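I finally got to the cable drawer, you guys! It has been on my list since we moved to Clamham, and by August I couldn't open it without something popping out and snagging my sleeve. So I made a big mug of tea, pulled the whole drawer out, and tipped it onto the bed.

My favorite part is the coiling. I take one cable at a time over to a clear table, lay it down and let it go wherever it wants, and only then start winding. You can see all the bends that way – every old kink shows up against a white top – and once you know where they are you can work with them. I love it. I put on a record and did it until bedtime.

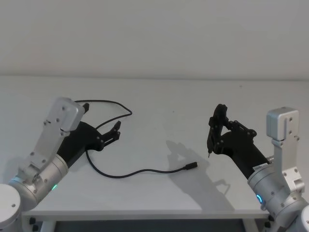

Wenjie Tian wrote to me after my last post that winding around your elbow is what puts the twist in, and that I should try going over, then under, with each loop. Well, I tried it, and wow! The long black ones lie flat now and they don't spring open when I set them down.

Each coil gets two ties, one on either side, and then it goes in the drawer standing on edge like a file. Chargers up front, the long stuff in back, and anything I can't identify goes in a bag for Ghislain Turcotte, who will know. Next up is the drawer under it – batteries, tape, and so many keys!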